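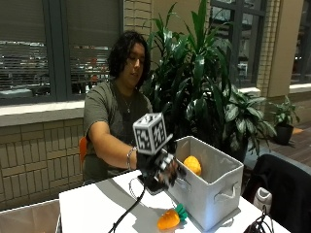 Photo: Mali Nicholas

Pluvorville Toy Library Catalog and Loan Records

Last updated: Sun 6 April

Summary

Item-level catalog and loan history for the toy library in Pluvorville. The release holds 660 catalog records and the loan rows attached to them. All files are UTF-8, comma-separated, with a header row. Empty cells mean the value was not recorded. They do not mean zero.

Maintainers: Azra Kelmendi (schema, exports), Dionysis Tsoukalas (loan data)
Cataloging: Sille Eyvindsson, Benoît Vasseur

Files

items.csv: one row per catalog record
loans.csv: one row per loan, joined on item_id
categories.csv: lookup table for category codes
changes.txt: free-text log of edits to the schema

Fields in items.csv

item_id: integer, never reused. Gaps are withdrawn items.
title: name as written on the shelf label. Spelling is not corrected.
category: code from categories.csv, such as PLUSH, PUZZLE, BLOCKS or RIDEON
pieces: number of separate parts at intake. A set stored in one bag still gets its full part count.
container: BAG, BIN, BOX or NONE
washable: Y, N or empty
age_min: lower age in months, copied from the package where there was one
intake_note: free text

Fields in loans.csv

loan_id: integer
item_id: integer
week_out: week number within the year
week_in: week number within the year, empty if still out
pieces_in: part count at return
renewed: Y or N

Borrower IDs were dropped before export and no hash was kept. Repeat borrowing by one household can't be recovered from this release.

Collection

Older records were typed from paper cards kept in the Bulley cabinet. Newer ones were entered straight into Hemon, the lending software in use at the desk. The two sources disagree on category for 106 items. In each case the Hemon value was kept and the card value was copied to intake_note with the prefix "card:".

Play food was its own category on the cards. Hemon has no such code, so plush fruit and vegetables went to PLUSH, and hard plastic or wooden pieces went to PRETEND. Anyone studying play food as a group should search title as well as category.

Known problems

week_in can be smaller than week_out when a loan runs over the new year. Don't drop these rows.

pieces_in was not filled in for most PLUSH loans. Staff counted parts only for sets.

age_min is unreliable for donated items without a package. Sille and Benoît used different defaults (12 and 18), and the difference shows in the distribution.

There are 9 items with two shelf labels. They appear once, under the lower item_id, with the second title in intake_note.

Titles in other languages were left alone. A few German puzzle titles lost their umlauts in the card transcription. The Hemon rows are fine.

container reflects storage at intake. Many BAG items were moved to bins during the March reshelving and the field was not updated.

Suggested uses

Loan duration by category, part loss over repeated loans, shelf planning. The records are too thin for work on child development and there is nothing in them about how a toy was used after it left the desk.

Loading

Read item_id as an integer and everything else as text, then convert. Some spreadsheet programs turn puzzle titles such as "3-4" into dates. The intake_note column contains quoted commas and, in a few rows, line breaks. Notes longer than 200 characters were cut at export.

Corrections

Send the item_id and the corrected value to Azra Kelmendi. Changes to category codes go in the next release, with a line in changes.txt. Fixes to loan rows need the paper slip or a Hemon screenshot.

Citation

Kelmendi, A. and Tsoukalas, D. Pluvorville Toy Library Catalog and Loan Records.

This site uses cookies to remember your language and display settings. Accept | Manage settings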